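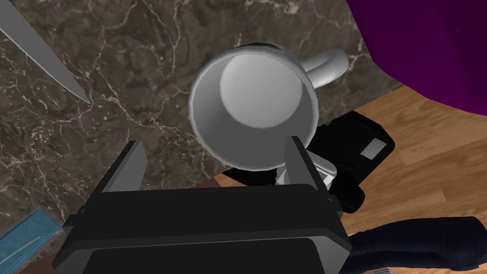 Hegde

## 4. First grasp in the simulator (the mug)

You've installed Staltico, you've joined the club server, and you've agreed to the house rules by scrolling past them. Time to pick something up. Every new member of the Urnier Robotics Club starts with the white mug, and the mug has a strong record.

1. Open Staltico and load the kitchen task from the Grondora folder. Wait for the marble veins to sharpen before you touch anything.
2. Switch to the wrist view. You should be looking nearly straight down into the mug, with the two fingers below it and a gap between them.
3. Set the physics rate to 2,120. The default is 3,702, and the club laptops will let you know how they feel about that.
4. Check which way the handle points. In the starting layout it sticks out to the right, toward the big purple thing. Grip the body for now. Handles are in section 6.
5. Nudge the gripper forward in small taps until the rim sits between the fingers.
6. Close at speed 2, then lift.

> **Note:** The knife on the counter is not part of this task. Every October someone tries to earn extra marks with it. There are no extra marks.

> **Caution:** Don't hold the forward key down. The gripper will go as far as you tell it to, and the mug will go farther.

### If the grasp fails

- **Mug slides away:** the fingers weren't centred. Reset and go back to step 5.
- **Fingers close on air:** you stopped short. Open, tap forward, try again.
- **Mug ends up on the wood floor:** press Reset. Please don't chase it past the black case.

Save your run once you have 3 clean lifts in a row, then colour your square green on the progress sheet.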